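Hullport Packing Room: Gallery and Layout Notes
Compiled by Satish Uniyal. Layout revised in August.

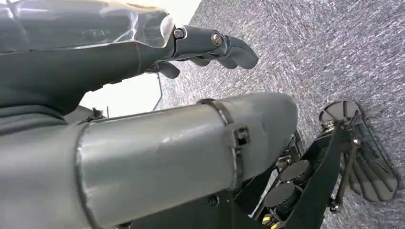
How much clear bench does one packing station need?

Enough for the open carton, the goods going into it and the tape dispenser to sit side by side with nothing stacked. For the Paninen medium carton that comes to 1,000 mm of bench, with the dispenser on the right or left to suit the packer.

The room handles small household goods: mugs, storage tins, folded linens and boxed lamps. Orders come in from the Berhe stockroom next door on shallow trays, one order per tray. Everything is packed by hand and leaves through the loading door at the east end. The notes below follow an order from tray to pallet.

Incoming trays
Trays wait on the lower shelf with the pick ticket at the front edge. The upper shelf is for empties. A tray with a missing item goes back to the stockroom complete, ticket included -- part orders are not held in the room.

Cartons
Three sizes are in use, all Paninen, all single wall. Flat cartons are stored on edge in the rack behind the benches, small size nearest the door. They were stored flat until the spring, and the bottom ones in each pile came out with crushed flutes. Chun-yin Yeh drew up the present rack with dividers every 200 mm, so a part-full bay does not sag.

Void fill
Kraft paper from the roll is the standard fill. Two crumpled sheets go under any ceramic item, and more is added until the contents do not move when the carton is tilted. Shredded paper is kept for gift orders only. It sheds, and the floor has to be swept after each one.

Mugs and other ceramics
Each mug is wrapped singly, starting from a corner of the sheet, with the loose end pushed inside the cup. Handles face the middle of the carton. Zuleica Arruda tested cell dividers against paper wrap on the same order profile and found no difference in breakages, but the dividers took longer to set up. Paper wrap stayed.

Linens
Folded to the width of the carton base and packed flat. Linens can share a carton with tins if the tins go in first. They are not used as padding around ceramics, even when it would fit neatly. Customers have sent back tablecloths with dust from the unglazed foot of a mug.

Lamps
Lamps arrive in their own boxes and go into a large carton without unwrapping. Fill goes on all six sides. Shades are packed separately and lie with the wide end down.

Tape
Paper tape, one strip along the center seam with 100 mm carried over each end. Heavy cartons get a second strip across the base. Jallolel tape was tried for a month and tore unevenly on the older dispensers. The remaining rolls are in the cupboard and may be used on internal transfers.

Labels
The label goes on the largest face, clear of the seam. Old labels on a reused carton are covered or removed completely. Meifang Xue keeps the printer settings taped inside the cupboard door. The darkness setting should be left alone unless bar codes stop scanning.

Weight
Hand-carried cartons are limited to 15 kg. Anything above that is split into two, and both labels are marked "1 of 2" and "2 of 2". The bench scale is zeroed at the start of each shift with the platform bare.

Pallets
Large cartons at the bottom, seams up, corners over corners. Decha Ruangrit prefers an interlocked pattern for the small size, and the last two layers are usually built that way. Wrap starts at the pallet deck and overlaps by half its width on the way up.

End of shift
Offcuts go in the paper bin and plastic wrap in the clear sack -- the two are collected separately. Knives are retracted and returned to the rail. Bench tops are cleared to the back edge and wiped down. Open reels of kraft paper are covered overnight, as the loading door lets in damp when the wind is off the water.

Corrections to the carton sizes or rack spacing should be sent to Satish Uniyal before the next stock order.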